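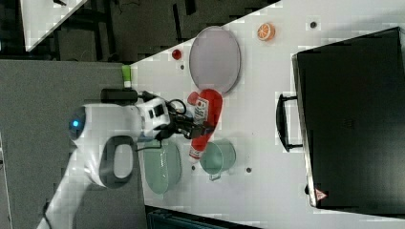
Bench 3, ketchup bottle in the gripper, neck pointing down.

Wednesday, bench log

OK, back on the grasp-angle question, finally with a policy that trained all the way through. This is the Skulley checkpoint with the full 2590 demos in it (the old one had 2000, and I'm pretty sure the missing ones were mostly bottle episodes, which would explain a lot of my grumbling last month). The idea is simple enough: same kitchen props, same instructions, and we compare the plain policy against the version that gets the Sibiya relabeling, where every demo is chopped into short chunks and each chunk gets its own little sentence. My hunch going in was that relabeling would help with where to go next and do nothing at all for the grip itself.

First block was the plain policy. It goes for the bottle happily, but its approach angle wanders a lot between runs, and when the bottle starts out lying over the plate it likes to come in low. I stopped it by hand twice. Both stops are marked in the Pitel log so please don't score them as failures, they're me being nervous!

Second block was relabeled. Much calmer approach, you can see it in the joint traces even before you look at the scores. I reset to the start pose between runs this time, arm folded down over the middle of the table, and let it sit for 5 seconds before sending the instruction. Last week I was sending it right away and the first chunk was always junk.
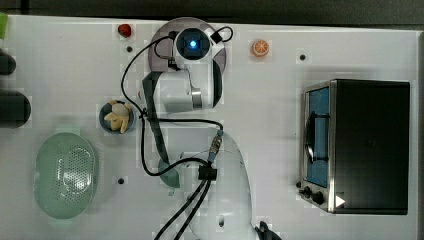
Things that bugged me

The success numbers look nice but I don't trust them yet. Zusix calls a grasp good as soon as the fingers stop closing and the current goes up, and a squeeze bottle gives you that signal from pretty much any angle, including the silly ones. So a bad grip halfway up the bottle and a good grip get the same tick mark. I went back through one batch by eye and disagreed with it more than I'd like.
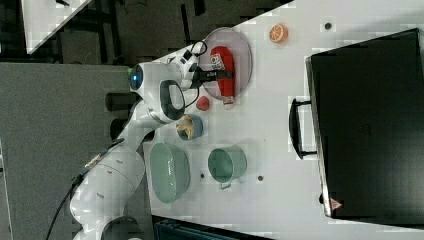
What I want is a score for grip quality that doesn't need me squinting at video. Best idea so far is to take the bottle's long axis and the finger direction at the moment of closing and just log the angle between them, no threshold, decide later. The awkward case is when the fingers have closed and the bottle is still on its side on the plate, because the plate is translucent and the depth camera already makes a mess of its surface. Might swap in an opaque one for a day and see if the angle estimate settles down. If it does, I'll rerun both blocks with the same seeds and we can argue over the plots instead of over my tick marks.

To do: rerun plain policy with the 5 second wait (not fair otherwise), export the Pitel log, find out who changed the gripper force default in February.

Skulley bench notes | internal | Back to top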